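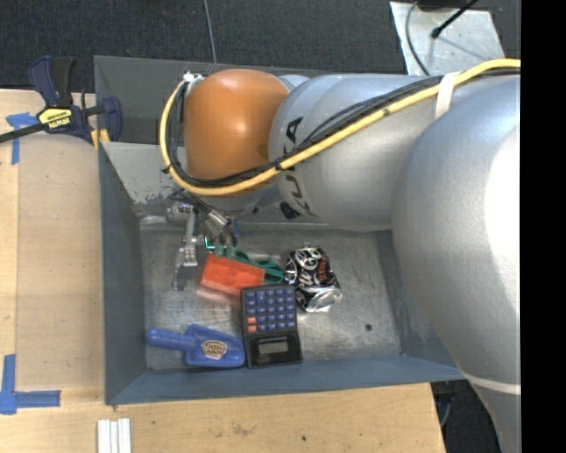 My wife's fortieth birthday fell on a Friday in June, and I had resolved some months beforehand that it should be marked properly. I reserved two seats for the evening concert at Rinaldi, a hall she had last visited as a student, and arranged the journey of 226 miles without her knowledge. The tickets spent the intervening weeks at home under a stack of my work papers. She did not disturb them.

We left the house at 9.00 and stopped for lunch at Wellero, where our old friend Aldo Fontana joined us. He had been told of the plan and kept to it admirably - although he did enquire twice whether we had brought suitable shoes.

The hall seats 900 and was very nearly full. Lena Stępień conducted. The second half was the stronger, in my opinion, and the slow movement was received in complete silence. My wife held the programme throughout and has since placed it in the drawer with our wedding photographs.

We returned on Sunday by the coast road. I have already been asked what is intended for next year.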